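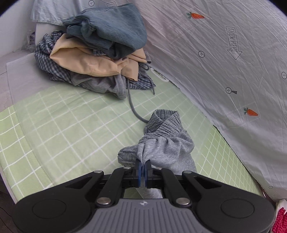

Heather gray on the grid, clothes pile behind.

Home Archive Threads Search Log in

Re: [flekdale-quilts] Old T-shirts, where do I even start?
From: Halima Babalola
2 replies

On May 14, 2019, Gaspard Royer wrote:
> Hello all, I have three bags of my son's old T-shirts and a promise
> to turn them into a quilt before he moves out in July. I've only ever
> sewn regular cotton. I cut up one shirt to see how it would go and the
> edges rolled up like little cigars. Do I need that iron-on backing or
> is it just something the shops like to sell us?

Hi Gaspard, and welcome! I was so happy to see your note, and I meant to answer you last night, but my sister called and you know how that goes.

Yes, please do use the backing (fusible interfacing, if you're asking for it at the store). I skipped it on my first T-shirt quilt and the blocks stretched every which way. I ended up with one side a good hand longer than the other, and my poor nephew still has it on his bed like that. Get the lightweight woven kind. The heavy stuff makes a quilt that feels like a placemat, and you want him to be able to curl up in it.

Wash the shirts first and leave out the fabric softener, which can keep the glue from sticking. Then cut each shirt bigger than you need, iron the backing on, and only after that trim it down to your block size. Watch out for the printed parts! Put a pressing cloth over them or turn the shirt face down, or you'll have somebody's soccer logo all over your iron. I speak from experience, and so does my ironing board.

As for how many, please don't try to use all three bags. Have him pull out his favorites and see what you've got. Corentin Poulain made one for his daughter in Derkholm and let her lay the blocks out on the living room floor, and they stayed there for two weeks with the whole family walking around them, but she loved it. Plain shirts are handy too. I like a solid gray between the loud ones, and the sleeves and backs are good for filling in when a logo is too small for a full block.

Use a ballpoint needle and go slow. I tie mine with pearl cotton instead of quilting them, mostly out of laziness.

I have some interfacing left over from the Mollthorpe sale, so write me off list if you'd like it before you go buy any.

Hugs to everyone,
Halima

Reply Forward Next in thread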